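Hidar (gripper)

Hidar is a hand-held two-fingered gripper designed to be built at home or in a shared workshop. It carries its own camera and is used to record how a person picks up, moves and puts down everyday objects, so that a robot arm fitted with the same fingers can later be trained on the recordings.

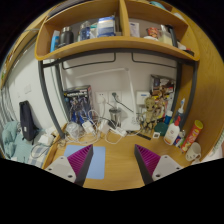

According to Gemechu Alemneh, the hard part of building one is the pads: the printed body will put up with a good deal of careless work, he wrote in a comment on the build notes, but a pad that has cured badly will spoil every recording made with it. The comment was later copied into the notes themselves and is still the first thing a new builder reads.

The name refers both to the tool and to the set of drawings from which it is made. The drawings are free to copy and change. There has never been a factory-made version, and grippers built from the same release differ a good deal in finish, colour and weight.

Background

The design came out of the shared workshop at Olladmont, where Gunvor Hägglund and Ottar Myklebust had been working on a small table-top arm called Dradesar. The arm could be moved by hand and would repeat the movement afterwards, but guiding it was slow and tiring. The joints were stiff, the person guiding it got in the way of the camera, and a simple job such as putting a cup on a shelf took several attempts to record.

Hägglund's proposal was to leave the arm out of the recording altogether. A person would hold the gripper and do the job directly, with the camera fixed to the gripper in the same place it would have on the arm. Myklebust drew the first body over the winter, reusing the finger mounts from Dradesar so that the parts could be swapped between the two machines. The first complete set of drawings was released on 6 Mar 2021.

Dradesar itself was not developed much further. Its finger mount survives in Hidar almost without change, and the older build notes still call the part the "D plate".

Construction

The body is a printed shell in two halves, closed around the slide on which the fingers travel. A handle hangs below it, with a trigger that pulls both fingers together through a pair of links. A spring opens them again when the trigger is let go. There is no motor in the hand-held version, and the force at the fingertips is whatever the user applies.

Each finger is built up on a roughly triangular mounting plate at its base. On the commonly built version the plate is light grey, the outer face of the finger is dark, and the inside carries a ribbed pad in magenta. The plates are pierced for screws, and the fingers can be taken off without opening the body.

The screws are M3 throughout, and the printed holes are meant to be cleared by hand with a drill bit before anything is put together. Builders who skip this tend to split the plate along its layers. Lucyna Czerwiński's revision of the finger mount thickened the plate at its base for this reason, and the earlier plate is now marked as withdrawn in the drawings.

Main parts

Body shell, left and right
Handle and trigger
Slide and link pair
Mounting plates
Finger backs
Ribbed pads, cast or printed
Return spring
Camera cradle
Cable clip

Pads

The pads may be cast in a soft rubber or printed in a flexible filament. The ribs run across the finger and fold slightly when something is squeezed between them, so that the pad takes up the shape of a bottle, a handle or the corner of a box. Cast pads grip better on smooth plastic. Printed ones last longer and can be made by anyone with a suitable printer, and most home builders start with these.

For casting, the mould is printed in the ordinary way, sanded on the inside and sealed. The rubber is mixed by weight and poured slowly from one corner. The notes ask for 30 hours of curing at room temperature before the pad is pulled out. Pads taken out early are sticky on the surface and pick up dust, and in this state they may hold on to light objects after the fingers have opened. A robot trained on recordings made with sticky pads can learn to let go too late or to shake its hand.

The bright colour was first chosen by Agnes Öberg, who had a part-used roll of magenta filament, and was kept when it was found that the pads were easy to pick out from household clutter in the recordings. The software does not depend on it. Other strong colours have been used, and some builders have printed the pads in black with poor results in dim rooms.

Camera

The cradle holds a small camera with a very wide lens, looking forward past both fingers. The lens gives a round picture with dark corners. Cropping the picture to a rectangle is discouraged, as the fingertips and the things to either side of them are most useful when they can be seen together.

The cradle has to be fixed at the same angle on every gripper used for the same set of recordings. The build notes describe a printed wedge that is placed on the workbench under the body while the cradle screws are tightened. The wedge is then taken away and kept with the gripper. A camera that has slipped by even a little makes the fingers appear to close in a different place, and recordings made before and after the slip should not be mixed.

Early builds ran the camera cable along the outside of the handle, where it caught on drawer knobs and chair backs. The present drawings take it through a clip behind the trigger.

Software

Recordings are handled by a program called Hoani, written mostly by Öberg. It copies the video from the camera, works out how the gripper moved from the changes in the picture, and measures the opening of the fingers from the position of the pads. Each recording is cut into separate attempts, and the user is asked to mark which of them to keep.

Hoani runs on an ordinary desktop computer. Working out the movement is the slow part and is often left going overnight. It copes well with rooms that have plenty in them, such as a desk with bottles and cups on it or a full set of shelves, and badly with blank walls, mirrors and glass doors. Builders are told not to tidy up before recording. A first set of roughly 2000 attempts is suggested before training is tried, spread over different rooms and times of day. Smaller sets have been used for single tasks at a fixed table.

Calibration

A finished gripper is calibrated before use. The user opens and closes the fingers slowly with nothing between them, then holds the gripper still over a printed board of black and white squares and moves it in a slow figure of 8. The board must be glued flat to something stiff, and paper pinned to a wall is not suitable. The procedure is repeated whenever the camera or a finger has been removed.

Use

Recordings are usually made in the builder's own home. Typical tasks include standing a bottle upright, lifting a mug by its handle, moving a can from a desk to a shelf and gathering a loose cable. Very small or flat items, such as coins and cards, are difficult because the fingertips are blunt. A narrow tip was drawn in January of the following year but was found to bend sideways, and it remains an optional part.

The gripper should be moved at an even pace, and the free hand should stay out of view. New users often twist the wrist further than an arm could follow. Hoani marks such attempts in red and leaves it to the user whether to discard them.

Reception and variants

Builders have generally spoken well of the low cost of the design and the ease of replacing broken parts. The most frequent complaint is weight. The handle sits behind the fingers and the camera in front of it, and the wrist tires quickly. A shorter body drawn by Myklebust moves the camera back, at the price of a smaller view between the fingers.

A left-handed handle is included in the current drawings. There is also a motor-driven version for mounting on an arm, which shares the plates, finger backs and pads with the hand-held one. Czerwiński maintains the list of which releases fit together. Pads from the first release will not fit the current finger backs unless the rear lip is trimmed with a knife.

See also

Dradesar
Hoani (software)
Olladmont workshop
Flexible filament
Parallel gripper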